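Drida Tabletop Kitchen Notes

Welcome! Drida is a collection of notes about small kitchen setups, the kind that fit on one table with a mat, a few plates and somewhere to put them. We love this stuff, and we had a great time putting it together.

What you get
396 plain text notes, one per setup
A word list for dishes, racks, boxes and small appliances
A short index, sorted by what is on the table

How the notes are written
Every note names the things first and then says where they stand: left, right, back or front. Colors are everyday ones (pale blue, cream, light gray), so please don't send us "eggshell"! A plate is "flat" if it lies on the mat and "racked" if it stands upright in a rack. Small extras count too. Bells are a favorite of ours.

Sample setup: toaster oven and dish rack
Tags: toaster oven, wooden box, call bell, plate (flat, light gray), plate (racked, pale blue), plate (racked, yellow), brown mat
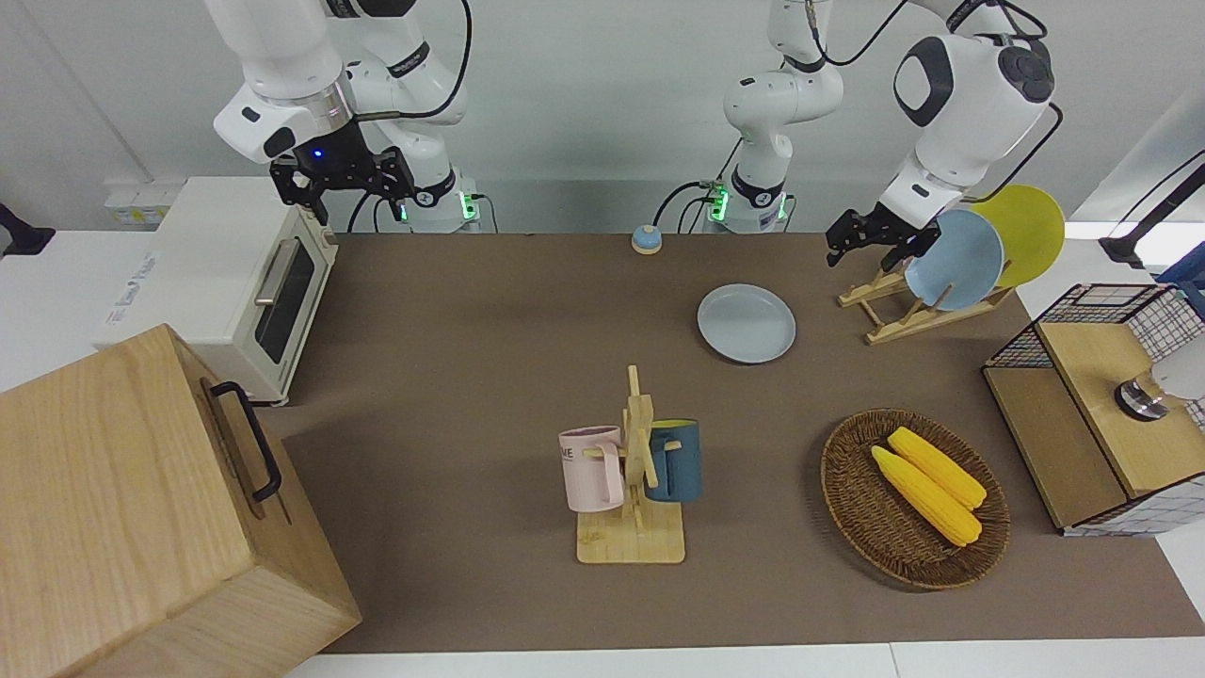 Changes in version 2
Added the "racked" tag, suggested by Zarmeena Gilani
Merged "tray" and "platter"
Fixed left and right in the older toaster oven notes (thanks, Kwok-wai Tsang!)

Contact
Alina Sandu looks after the word list, and Smaranda Tudose keeps the index. New setups are very welcome, especially ones with odd dish racks.

Last updated 9/16/23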